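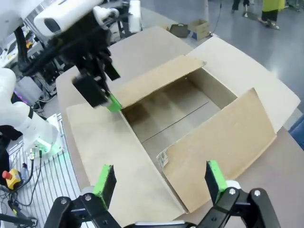
The Brerkix cell is a two-armed robot work cell used for opening, folding and closing cardboard boxes. It was assembled by the Idel workshop and is known to its operators as Owen, a name that was at first given to the left arm only and spread to the rest of the equipment through careless labeling. The cell is better documented for its upkeep than for its output. Its maintenance log is 492 entries long, and the longest of them concerns a cable.

Layout

The cell consists of two white arms working over a shared pale gray table. Each arm ends in a black two-finger gripper with bright green pads on the fingertips. A small camera is mounted at the wrist of one arm, looking past its own fingers at the work, and so it sees whatever the other arm is doing at close range, including its mistakes.

The emergency stop is a red button on a yellow base, kept at table height beside the arms. The operating notes ask that it be reachable from either side of the table. An early version of the notes added that it should not be used to end the working day, and the sentence was removed once the habit had died out. It was restored the following February.

Box handling

Boxes are presented open side up with the flaps folded outward. One gripper holds a flap down near its crease while the other approaches the opening. The holding grip is considered the difficult part of the job. Cardboard springs back, and a flap that has been folded many times springs back less than a new one, so settings that work in the morning may be wrong by late afternoon on the same box.

The cell's first program, written by Sugeng Rahman, treated every flap as a rigid sheet. It worked well on rigid sheets. The present program, called Iria, presses the flap in small steps and stops when the finger motor meets a set resistance. Rahman's version remains on the controller under the name "old_good," and two later copies are stored beside it under less flattering names.

Practice boxes are reused until they no longer hold their shape. Torn corners and leftover scraps of shipping label are tolerated, as the boxes a customer sends back tend to have both. A box is retired when its flaps will lie flat without help, at which point it has become too cooperative to be of any use.

Setup

Starting the cell from cold takes 17 minutes if the steps are followed in order and most of the morning if they are not. The arms are powered first, then the grippers, then the camera. Powering the camera early does no damage, but the software will go looking for an arm that has not yet woken up and will report it as missing until the whole system is restarted.

With power on, the operator checks the joint indicator lights, moves both arms to their parked positions and runs the finger test, in which each gripper opens and closes fully ten times. The sound should be even. Asmaa Benjelloun, who wrote the current setup sheet, describes a bad finger test as resembling "a drawer with a spoon in it," and her phrase has proved more useful than the vibration figures printed underneath.

Camera alignment follows. Both fingers should be visible along the bottom of the picture, spread evenly to either side. If one finger sits higher than the other, the bracket has slipped and needs to be loosened, squared and retightened. Correcting the offset in software is possible and has been attempted by most new operators once.

Routine maintenance

Fingertip pads wear faster than any other part. They are wiped with a damp paper towel at the start of each shift and replaced after 3,000 grips, or sooner if they have gone shiny. Cardboard dust is the usual cause. Pads are changed in pairs, because a new pad facing an old one pulls the flap sideways.

The bolts on the gripper linkage are checked every 700 grips. They are tightened by hand to the mark and no further. Several log entries deal with bolts that had been tightened further.

Cables are inspected wherever they bend around a wrist. The bundle must have enough slack for a full turn of the last joint, but not so much that it can droop into an open box and be folded up with the contents. The long log entry mentioned above covers the one occasion on which this happened. It includes a sketch.

Common faults

A gripper that closes on nothing and reports success usually has a dirty pad or a finger position that has drifted. The finger test and a fresh zero will cure most cases.

An arm that stops short of the box has often been given the wrong table height. The value is entered in millimeters. The controller will accept inches without complaint.

Flaps that slip free during a hold call for more pressure only after the pads have been cleaned. Raising the pressure first leaves dents along the crease, and the next operator will have a weaker flap to deal with and a setting nobody wrote down.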